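Perguntas frequentes – Serviço de avaliação Dritton para manipulação de artigos embalados

O que inclui o serviço?
A Dritton avalia, com o kit Erasine, a capacidade de uma pinça robótica para recolher artigos de mercearia e farmácia sobre uma superfície plana. O relatório é entregue em 13 dias úteis.

Que artigos podem ser submetidos?
São aceites frascos, boiões e sacos de plástico, até 1000 g por unidade. Os recipientes de vidro devem ser entregues fechados.
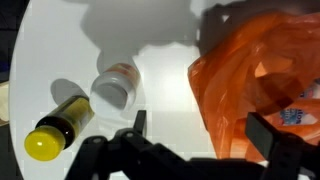
Equipa Técnica da Dritton
Apoio à Integração e Ensaios

Os artigos são ensaiados em pé ou deitados?
Em ambas as posições. Um frasco de vidro e um boião branco deitados lado a lado, próximos de um saco cor de laranja amarrotado, constituem uma disposição admitida no ensaio.

O kit é compatível com outras pinças?
O Erasine destina-se a pinças de 2 dedos. Para outros modelos, deve ser solicitado parecer prévio – o pedido não tem custos.

Como se apresenta uma candidatura?
Através do formulário 1028, disponível na área de cliente. As condições em vigor foram atualizadas em 15 de maio de 2024.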